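Two arms, one floor: a few minutes with the Lusville robot club

Thijs Prins has a bus at 5:40 and it's already past five, so we talk while he packs up his bag. He's in his last year and runs the arm team at the Lusville student robot club. Ran it last year too, "sort of by default."

The project is called Drondar. Two arms on one body, a person steering, and later a program that's supposed to do the same job from what it has seen. Small stuff. Pick up a metal part, hold it, put it down where it belongs.

"People come in and want it to make coffee," Prins says. "I say give us a year. Picking up one small thing off the floor is plenty."

Why the floor and not a bench? He shrugs. The arms reach down better than they reach up, and a part that drops onto a mat doesn't roll into a corner. They started on a table in the fall and spent half of every session on hands and knees looking for parts.

So far the team has logged 1184 tries. Of those they kept 730. The rest got thrown out, mostly because whoever was steering bumped something or gave up halfway.

"You get tired. Ten good ones in a row and then your hands just go stupid."

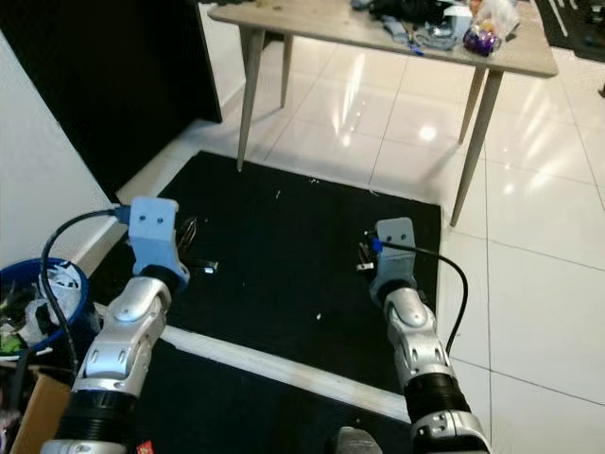
Drondar's two grippers down at the mat, with a small metal part between the fingers of the left one.

The grippers are the part he really wants to talk about. They're 3D-printed, pale blue, and the club draws its own. First set was too thick at the tips. Second set snapped. The blue was just the spool that was left over from another team, and now everybody expects it.

"We changed the fingers so many times I stopped naming the files properly. There's one called final final use this. It's not the one we use."

Cables are the other headache. Early on one kept catching at the elbow, and a first-year spent most of an afternoon rerouting it. It's been fine since then, he says, and knocks on the door frame.

In June they take Drondar to the student meet in Datevcombe. Each team gets over 2 hours on the floor, split into rounds, and the parts are handed out that morning so you can't practice on the exact ones. Lusville's main worry is a team from Montecinos that did the same task last year and didn't drop a thing.

"They were so calm about it. We were yelling at each other over a washer."

Is he nervous? A bit. Not about the arms so much, more about the steering. Three people are good at it and one of them has an exam the same week. He has been trying to get the younger members to take more turns, wich means slower sessions and more tries in the trash. He thinks its worth it. Next year he won't be here.

"I'd like somebody to be annoyed at my file names after I'm gone," he says, and zips the bag.

He asks if I need anything else. I ask how you spell Drondar. He spells it, twice, from the hallway.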